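4. Cargar efemérides y fechas históricas

Antes de empezar: hace falta permiso de editor en Gremo. Si solo aparece el botón Consultar, pedir el alta a Setsuko Hosoda (archivo, por las mañanas).

4.1 Crear la ficha

1. Entrar en Gremo > Calendario > Nueva efeméride.
2. Elegir día y mes. El año va en su propio campo, no en el título.
3. Escribir el titular. Máximo 100 caracteres, espacios incluidos. Sin punto final.
4. Cuerpo: una o dos frases, en pasado. Nada de presente histórico, que luego se mezcla todo en el boletín.
5. Marcar la categoría: Política, Ciencia, Cultura, Local. Una sola.
6. Guardar como borrador. Todavía NO publicar.

Nota: para hechos anteriores al cambio de calendario, activar la casilla «Estilo antiguo» y poner las 2 fechas. Gremo ordena por la nueva. La antigua sale entre paréntesis, automatico.

4.2 Fuentes

1. Pestaña Fuentes > Añadir.
2. Pegar la signatura del fondo Birkine tal cual, con guiones y sin espacios.
3. Si el dato viene de prensa, cabecera y página. El enlace solo no basta — caducan.
4. Fuentes que se contradicen: añadir ambas y marcar «En disputa». La ficha queda retenida hasta la revisión.

Precaución: no copiar texto del fondo Birkine en el cuerpo. Resumir. Lo literal, solo en el campo Cita.

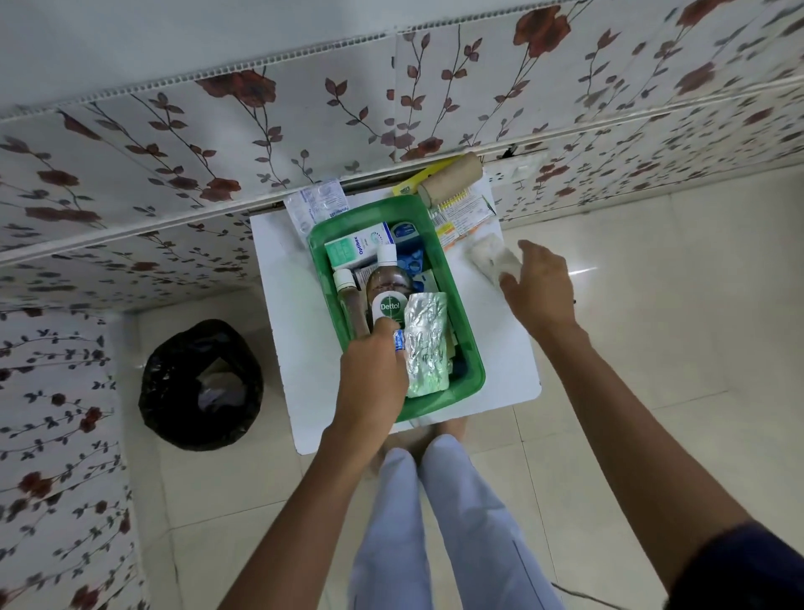 Bandeja verde con medicinas; frasco de Dettol en la mano.

4.3 Importar en bloque

Para listas largas. Sale a cuenta a partir de unas 40 fichas, menos que eso mejor a mano.

1. Descargar la plantilla desde Herramientas > Chu.
2. Rellenar sin tocar la primera fila. Formato de fecha: AAAA-MM-DD, también en las antiguas.
3. Años antes de nuestra era: signo menos delante. Sin «a. C.».
4. Guardar en CSV, UTF-8. Con otra codificación se rompen las tildes y las eñes.
5. Subir el archivo y pulsar Comprobar. Esperar el informe.
6. Filas en rojo: corregir en la plantilla y volver a subir. En amarillo: posible duplicado, abrir y comparar.
7. Pulsar Importar.

Error 93: fecha imposible. Casi siempre un 29 de febrero en año no bisiesto, o día y mes cambiados.

Precaución: Importar no se puede deshacer en bloque. Habría que borrar ficha por ficha. Hacer copia antes.

4.4 Revisar y publicar

1. Abrir Borradores, filtrar por mes.
2. Leer con Vista previa — el titular se corta distinto en móvil.
3. Comprobar nombres propios con la lista Rernitz. Si falta alguno, proponerlo desde la propia ficha.
4. Pasar a «Revisado». Lo tiene que hacer otra persona, no quien creó la ficha.
5. Publicar.

Nota: las fichas de diciembre se cierran antes por el especial de fin de año. Lo que llegue tarde queda en borrador asta la siguiente vuelta.

Para retirar una efeméride ya publicada, ver 5.1. No usar Eliminar, deja el hueco en el calendario.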